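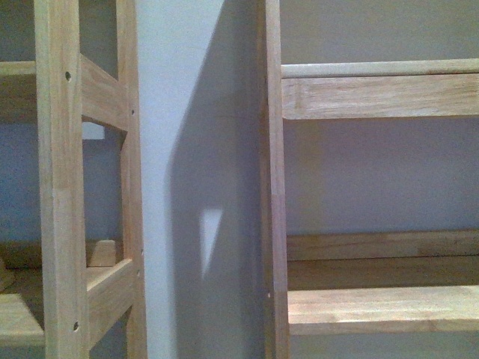 Shelving thread. I put together two Geto side frames in the back room and took notes as I went, mostly on fasteners and squareness. Posting them in order.

The frames are solid pale hardwood, unfinished as far as I can tell. Each side is two uprights joined by rails, and the shelf boards land on the rails. Simple structure. All the stiffness comes from the joints, so the joints are where I spent the time.

Screw holes come predrilled in the front face of the post, one level with the upper rail and one level with the lower. The smaller pilot holes are on the side of the rear post. The instructions show both kinds with the same symbol. They do not take the same screw.

If you drive the larger screw into a pilot hole it will go in. It will also split the post along the grain. I tested this on an offcut from another job and got a crack 33 mm long. Use the small one.

Torque. The leaflet says "tighten firmly." I set the driver clutch to 4, stopped there, and finished by hand with a quarter turn. On my driver anything higher starts to crush the wood around the head.

Sequence matters more than torque. Leaflet order is left side complete, right side complete, then shelves. I left every screw half a turn loose until all the boards were in, checked the diagonals, then tightened from the bottom up.

First diagonal check: 10 mm out. Pushed the top rail back by hand and rechecked: 3 mm. I accepted that. The floor in this room is worse than that on its own.

Floor note for anyone renting in an older building. Level the frame side to side before you level it front to back. A front-to-back lean can be fixed with a shim under the rear post. A side-to-side lean turns the whole unit into a parallelogram and the shelves start to creep.

I left a gap between the two frames. Pushed together they look tidier, but then you can't get a screwdriver in to retighten anything, and unfinished wood moves with the seasons. I expect to go around with the driver again in September when the heating comes on.

On finish: none so far. I have half a can of Soliman clear matte from the desk project and may use it on the top faces only. The undersides can stay raw. Someone will tell me that finishing one face makes boards cup. At this width I'm not worried.

Next item, contents. The shelves are for paper and textiles, which are both heavier than people expect. Paper especially. A full stack of sheets puts its entire load on a small footprint, so it goes on the lower boards, close to the post.

Sorting is happening on the table. Flat things first, then folded things, then whatever is left. 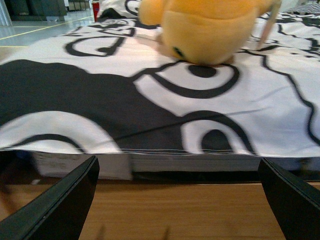
Cartoon-print fabric laid over the white stack on the sorting table. Label side toward the edge.

Cloth over paper works fine for a day of sorting. I wouldn't store it that way. The hem hangs past the edge and gets caught each time something slides in next to it. On the shelf the fabric gets folded to the depth of the board and goes on its own level.

Folding method for large prints: in half lengthwise, in half again, then roll loosely from one end. Hard creases stay visible across big solid black areas much longer than they do on white ground. Rolling takes up more height and saves the ironing.

Labels. Every stack gets one on the front edge, left side, same height. I was using the Skodico removable ones. They remove well from plastic and poorly from raw wood, where they take fibers with them. Stick them to the contents and keep them off the shelf.

Someone asked earlier why I didn't buy the Buvitz metal unit. It would hold more weight. It also has perforated shelves, and paper left on perforated shelves picks up the pattern. You can line them with board, but then you are buying shelves for your shelves.

Open items: shim for the right rear post, decision on the finish, and a backstop along the rear of the lower level so rolled fabric doesn't slide off behind. A strip of scrap on two small screws should do it. Pilot holes first.

Will post the September measurements on the same diagonals, same tape.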